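Who Checks What a Mayor Says?

A mayor says a new bus line will help 2000 families. Is it true? Maybe. Saying so doesn't make it so.
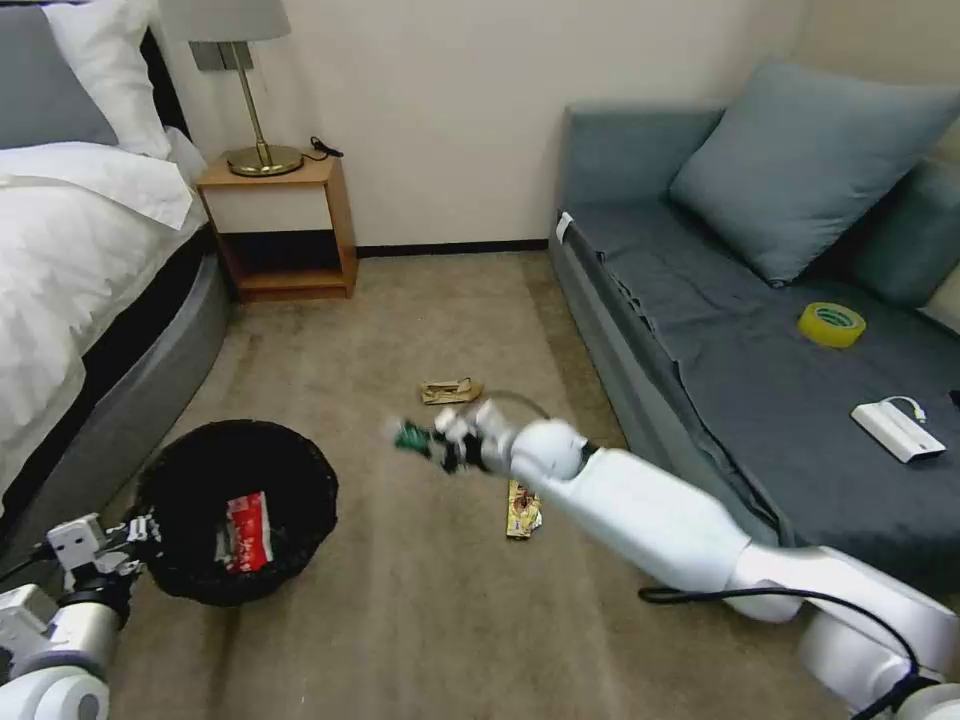
Ask where the number came from. In Rosgate, reporter Pauline Garside asked to see the bus study. It counted 900 families. The mayor's office said the rest were "expected." Expected by whom? The study didn't say. 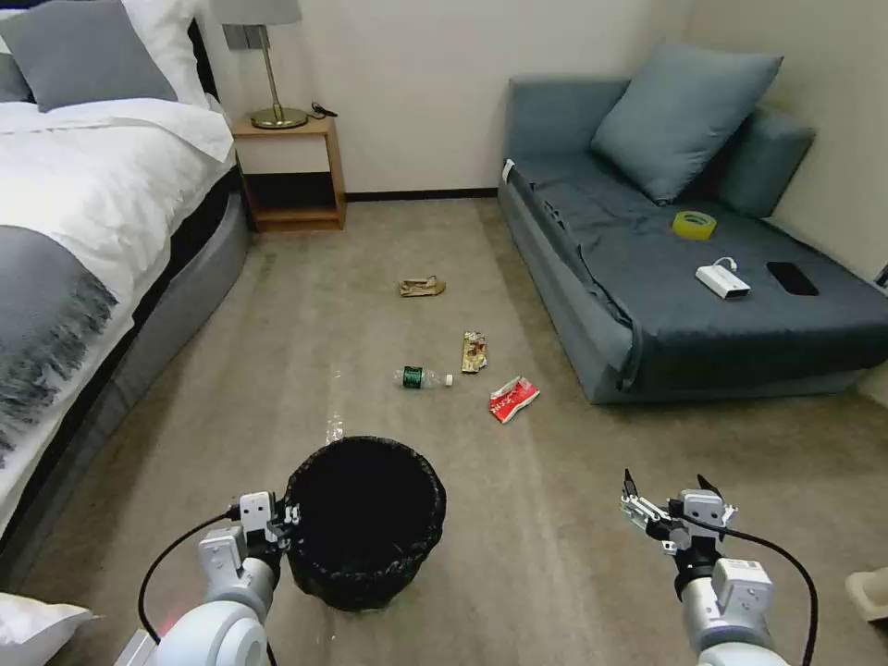
A black wastebasket on the carpet.

Reporters can be wrong too, so read more than one story. Look for names, papers and dates. If a story has none, be careful with it. 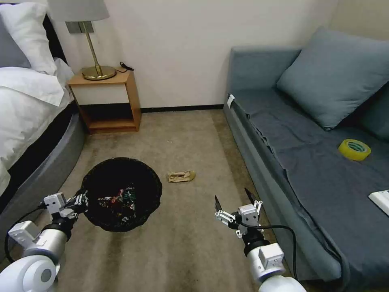

The wastebasket again, with the bed and the sofa.

Then ask a grown-up how they know, too.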